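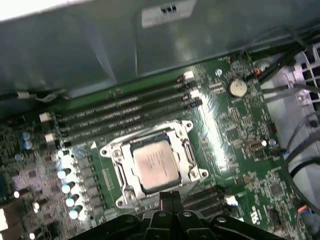

Attachment 1: board with the memory slots empty, processor still in its socket

Ticket: Undden stock server, intermittent restarts and failed pages
Status: Closed
Priority: Raised from normal to high on day two
Site: Ibarra warehouse, back office

Reported problem

Stock lookup on the Fudari web front end returns a 404 for some items and not others. Same item works ten minutes later. Front desk also says the whole system "goes away" for a few minutes, usually after lunch. Labels printed just before one of these gaps came out with the right barcode and the wrong description.

Initial notes

Logged in remotely. Web service running, database running, disk at just over half full. Server uptime was 2 hours, which is wrong as no restart had been scheduled. Checked the system log and found several unclean shutdowns going back to the middle of April. No one had reported them at the time.

The 404 pages match the item pages that are rebuilt overnight. If the rebuild stops part way, the pages after that point are missing until someone opens the item from the admin side, and that forces a fresh copy. This explains why the same item "fixes itself". It doesn't explain the restarts.

Asked site to confirm whether the server is on the same extension lead as the label printer. It was. Asked them to move it to the wall socket.

Day two

Restarted again at 13.40 on the wall socket. Power ruled out for now, though the extension lead should stay out of use anyway.

Rebuild log shows it stopped at item 248 overnight. Previous night it stopped much later in the list, so it is not one bad record. Ran a check on the item table: about 4,000 rows, no errors reported. Ran it again an hour later and got a checksum mismatch on one index. Third run clean.

A check that gives different answers on the same data points to hardware, most likely memory. Took a full backup to the external drive and compared it against the previous one before going any further. Two text fields differed with no edit recorded against either. Restored both from the older copy.

Priority raised. Site told not to do the monthly count on the system until this is closed. They were not happy about it but agreed to use the paper sheets.

Day three, on site

Arrived 08.15. Shut down cleanly, unplugged, case opened on the bench. Quite a lot of dust in the front filter, cleaned. Fans turn freely by hand.

Took all the memory out and labelled each module with tape before it left the board. Processor left where it was. Went through the modules one at a time in the same slot, one full pass of the memory test each. The first module passed. The second threw errors within a few minutes. Moved it to a different slot and got errors again, so the slot is not at fault. The remaining modules passed.

Put the good modules back in the pairing given in the board manual and left the odd one out. Server is running on less memory than before, which is enough for this load — it has never used more than half.

Started up at 11.50. Ran the item table check three times, clean each time. Ran the overnight rebuild by hand and it went to the end of the list. Spot checked the items that had given a 404 and all of them opened.

Reprinted the wrong labels. Site to pull the old ones off the shelves in aisle C.

Follow-up

Replacement module ordered through Illico, same type and size. Their first confirmation showed the laptop version of the part. Rang them and had it changed before it was sent.

Site reported no restarts over the following week. Rebuild log complete every night. Monthly count done on the system as normal, with the paper sheets keyed in first.

Replacement fitted in a short visit outside opening hours. Two passes of the memory test with everything in, no errors. Faulty module marked with red tape and sent back under warranty.

Changes made

Rebuild job now sends an email if it stops before the last item. Before this it only wrote to a log that was not being read.

Unclean shutdowns now raise a warning on the Fudari admin page.

Missing item pages still show the plain 404. Asked whether this could say "page being rebuilt, try the admin screen" and was told it would go on the list. Raised as a separate ticket.

Outstanding

Extension lead still under the desk when last visited. Please remove it.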